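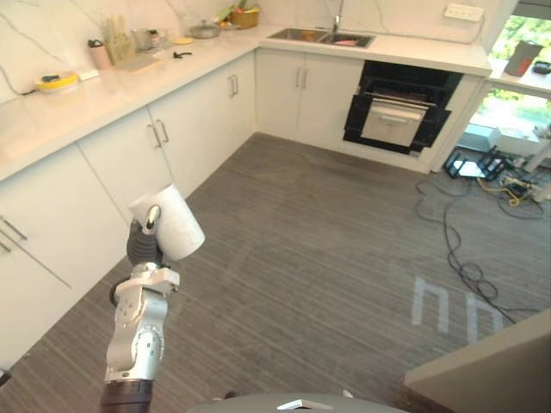
4.3 Handling open containers in a kitchen cell

This section applies to single-arm work with cups, bowls and other open vessels. Complete the cell check in 4.2 first.

1. Set the arm to Reduced mode. Tool speed must not exceed 200 mm/s while a vessel is in the gripper.

2. Route power and signal cables along the wall or under a fixed cover. Cables lying across the floor must be outside the marked travel area before the base is enabled.

3. Clear a landing zone on the countertop at least 300 mm wide. Keep utensil holders, bottles and lidded pots out of the zone.

4. Grip the vessel from one side, below the rim. The soft fingers must not reach over the opening.

5. Check the tilt. A cup held at one side may lean outward. For dry trials this is acceptable. For filled vessels, correct the wrist angle until the rim is level.

6. Lift clear of the counter, hold for two seconds, then start the transfer.

7. Lower the vessel until contact is reported. Open the gripper and retract straight back.

NOTE: Matte white cups in front of white cabinets can reduce detection confidence. If the Treler vision module reports code 13, change the cup or add side lighting.

CAUTION: Do not carry liquids over wall outlets, loose cords or countertop devices. Dry trials only until the route has been approved by the cell supervisor.

CAUTION: Keep people at least 800 mm from the arm during transfer. Press the stop button before reaching into the sink or onto the counter.

Record each stop in the Zallomier cell log, with the step number at which it occurred. For gripper finger replacement, see 6.1.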